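Home | News | Local Business | Schools | Events | Contact

Kukwood workshop compares five-finger hands with simple grippers

A small automation firm in Kukwood is spending the winter finding out whether robot hands with five fingers are worth the trouble for light packing and handling jobs.

Cestent, which builds handling equipment for furniture and homeware sellers, began the trials in December. The company is comparing three kinds of end piece on the same pair of arms: a plain two-jaw gripper, a suction cup tool, and a five-finger hand worn with a black fabric glove.

"Our customers sell soft things, and soft things are where the jaws give us grief," said Fionnuala Gilmartin, who runs the trials. "They close on a cushion and you don't know what they've got hold of. We wanted to see if fingers do better, and what they cost us in time."

The test work is done on an ordinary tabletop. Operators guide the arms through a list of short jobs, such as lifting a cushion, turning a box so the label faces up, or straightening a piece of cloth. Each attempt is logged as a pass or a fail, with the time taken. By the end of the first stretch the log held 2445 attempts across the three tools.

Cameras are part of the comparison too. One small camera sits at the wrist, close to the fingers, and another looks down on the table from a stand. Gilmartin said the wrist view was the one the operators asked for most, although it has a drawback.
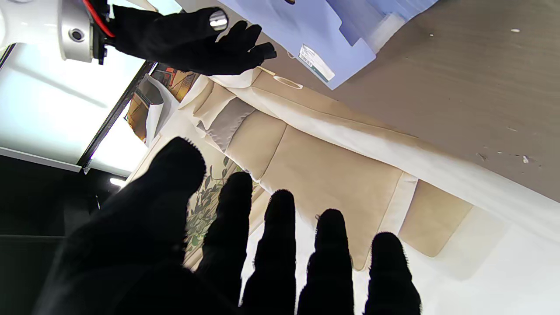

With a jaw gripper the wrist camera sees past the tool to the item. With a full hand, the fingers and thumb can cover a good part of what the operator needs to see, and the overhead view has to fill in. The team has tried the camera in two positions so far and plans to try one more before settling on a mount.

The gloves were added after early runs with bare fingers, which slid on smooth cardboard. Fabric gave a better hold on cloth and padding, Gilmartin said, but it did less for boxes than the team had hoped. Rubber-coated gloves are next on the list.

Suction was the fastest of the three on flat cardboard and the poorest on anything woven. The jaws were steady on boxes and small hard items. The hands were slowest overall, but had the fewest failures on cushions and loose fabric.

Safta Stanciu, who writes the control software, said much of the lost time came from the controller and could be won back. Two controllers are being tried. The first, called Cella, moves every finger separately. The second, Duggan, offers a short menu of set grips and lets the operator pick one.

"Cella can do more, but people get tired using it," Stanciu said. "With Duggan they are comfortable in an hour. Most of the jobs on our list need three grips, so I would start there."

Having two hands at the table has also brought some extra work. The arms can get in each other's way when both reach for the same item, and the software now slows one of them when they come close together.

Cestent has not decided which tool it will offer to customers. Gilmartin said a mixed setup, with a hand on one arm and suction on the other, was a strong possibility. The cost of keeping hands in repair is still being worked out, and the finger cables in particular will be checked again after the next set of runs.

The firm expects to finish the trials in spring.

Comments (3)

packline_pete: We went through the same thing with suction on textile goods. Change the cup material before you give up on it.

Marnie K.: Do the gloves wear out fast? I'd want to know what that adds up to over a year.

oldtoolroom: Set grips every time. I ran a machine with a dozen separate controls and only ever used four of them.

Contact the newsroom | Copyright Kukwood Local News | Back to top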